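Skistville Records Digitization, Phase 2
Progress report to the Plolinetti Fund
Reporting period ending October

1. Status

Scanning of the parish and land registers is complete. The collection came to 994 bound volumes, of which 161 required page repair before they could go on the cradle. Repair work was contracted to Manole and finished within budget. Indexing is under way and is the main activity for the remainder of the grant.

2. Indexing

Each entry is keyed twice and compared. Where the two readings differ, the entry goes to a reviewer with the page scan. Most disagreements concern surnames in the older land registers, where the ink has faded along the gutter. The review queue is longer than planned and we have moved one scanning post to review to reduce it.

3. Storage and equipment

Master files are held on the server in the archive building, with a second copy at the Grekel site. Checksums are verified monthly. No mismatches were found in this period. Desktop machines bought under Phase 1 are being kept in service, and spending on this line covers replacement parts only.

4. Variance

Freight for the oversize map volumes exceeded the estimate. The difference was met from the unspent training line. No change to the total award is requested.

5. Next period

Public search will open with the first 12 districts. The remaining districts will be added as review closes on each. A draft retention schedule for the master files will be sent to the Fund with the next report.
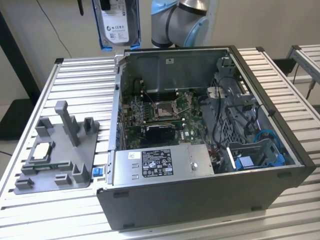
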